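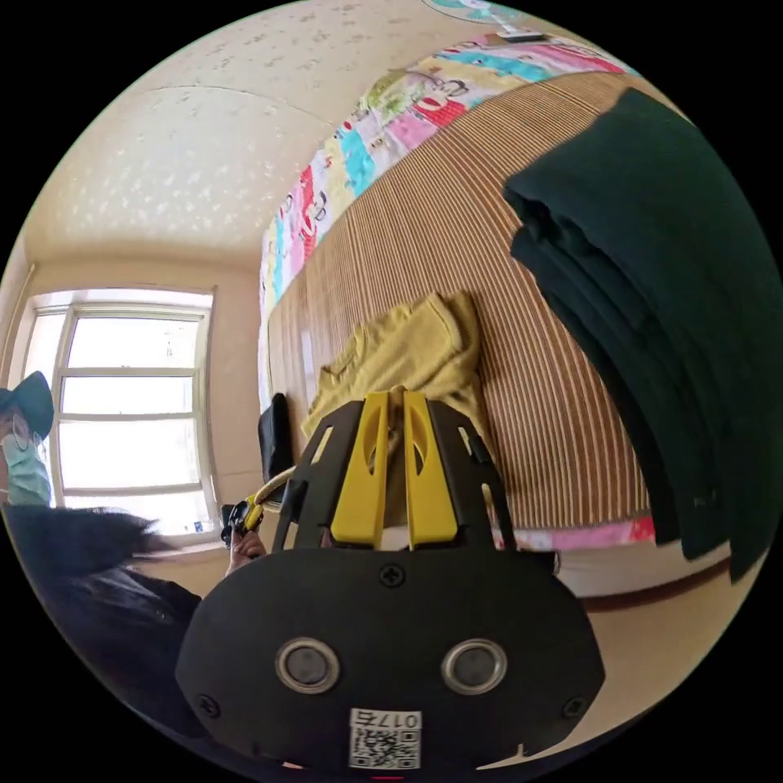 Caderno da oficina, outubro
Protótipo Kolletham (jogo de desporto, até quatro jogadores)

Manhã. Compilei de novo o ramo principal com o módulo de física da Fondel. O arranque está limpo, sem avisos novos. Corri o lote automático de partidas curtas durante a noite: 2.362 partidas, das quais 184 acabaram com a bola fora dos limites do campo e sem reposição. É menos do que no lote anterior, mas continua a ser demasiado para mostrar a alguém de fora.

Filtrei os registos. Em quase todos os casos a bola entra no canto do recinto com velocidade alta e o choque com a tabela é calculado duas vezes no mesmo passo. Baixei o passo de simulação só junto às tabelas. O custo em tempo de quadro não se nota na consola de testes.

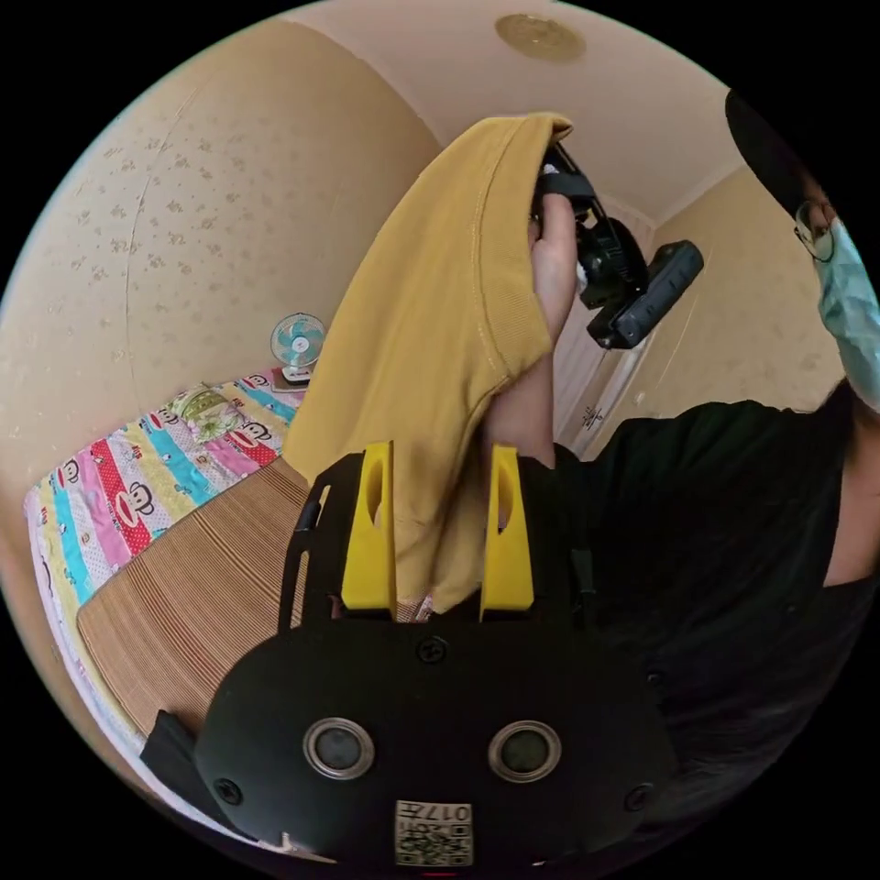

Repeti os casos maus com as mesmas sementes e ficaram oito por resolver. São todos remates especiais do guarda-redes, em que a bola passa a ter massa zero durante a animação. Alguém pôs isso como remendo no protótipo antigo e ficou. Tirei a massa zero e pus um valor mínimo. Falta ver se o efeito de câmara lenta continua a acertar no momento do contacto.

11h40. Desarme em carrinho: a janela de entrada está curta demais no comando e larga demais no teclado. Igualei as duas. Quem quiser a sensação antiga tem a opção no menu de depuração, página 2, "entrada clássica". Não apagar essa opção antes da demonstração.

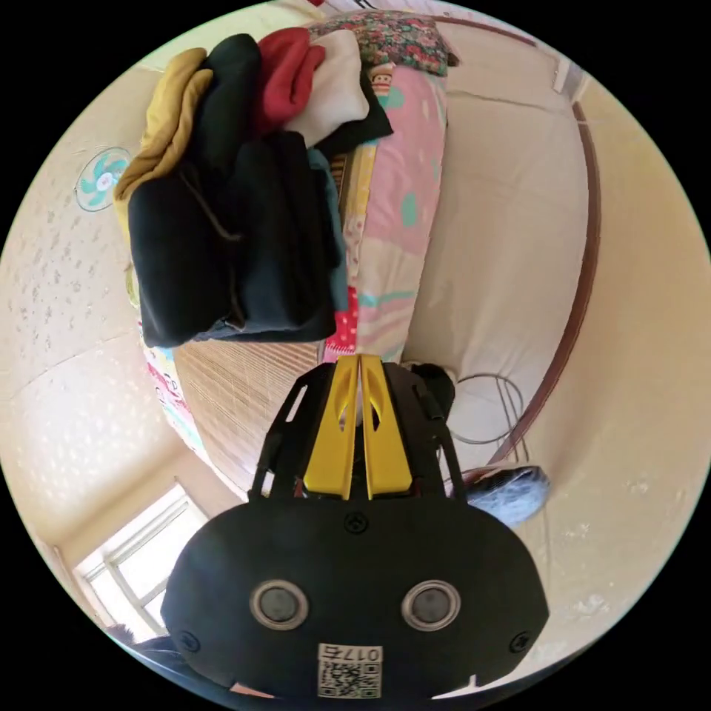
A seguir passei para o som do público. O banco da Neltden traz 742 amostras e nós carregamos tudo no início, mesmo as do estádio que ainda não existe. Separei por recinto. O carregamento do campo de praia ficou em quase metade do que era. As vaias continuam a disparar quando a equipa da casa marca; deve ser o sinal trocado na tabela de reações, linha do golo. Para ver à tarde.

Pendentes:
- sinal trocado nas vaias
- repetição do golo salta o primeiro quadro
- textos do menu em português ainda com "equipe" e "equipa" misturados
- responder à Awad sobre o formato dos modelos

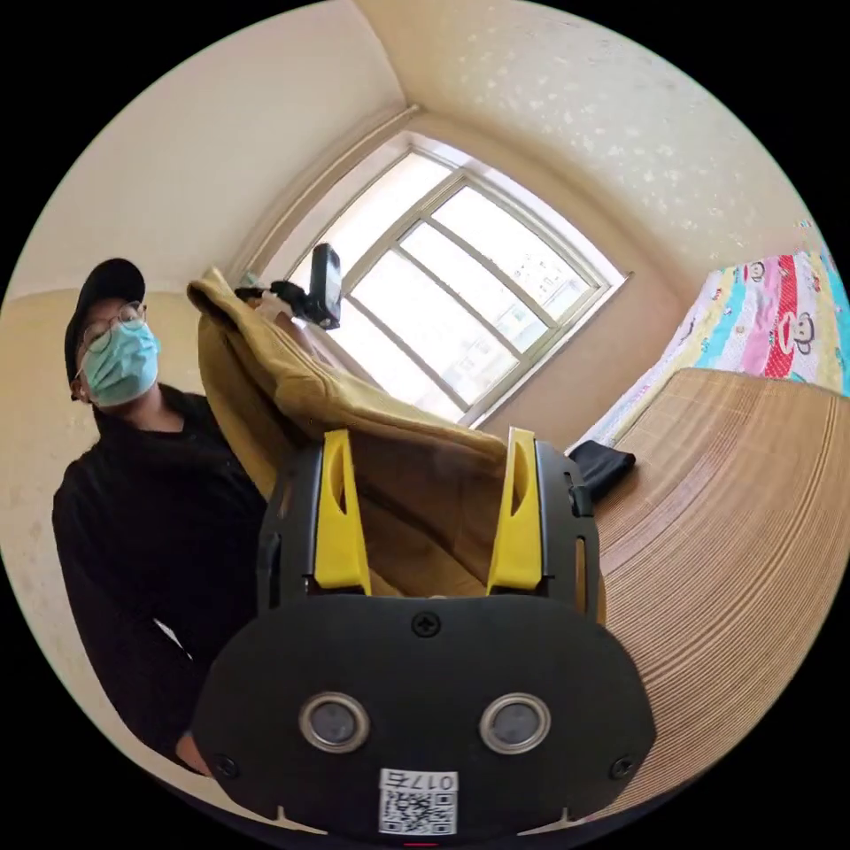 Tarde. A Awad mandou os equipamentos das quatro equipas, já com a malha reduzida. Três entram bem. O da equipa do deserto sai esverdeado com a luz do recinto coberto, e o tom pedido é amarelo-mostarda, como o do tecido dobrado entre os dedos amarelos na fotografia. Mudei o perfil de cor da textura e aproximou-se, mas a gola ainda fica escura. Pedi-lhes a textura original sem compressão.

17h15. Vaias corrigidas, era mesmo o sinal. A repetição do golo fica para amanhã: o gravador começa a guardar um quadro depois do contacto e mexer nisso obriga a mudar o formato do ficheiro. Deixei o lote da noite preparado com as sementes novas e a massa mínima. Ver o registo antes de juntar ao ramo principal.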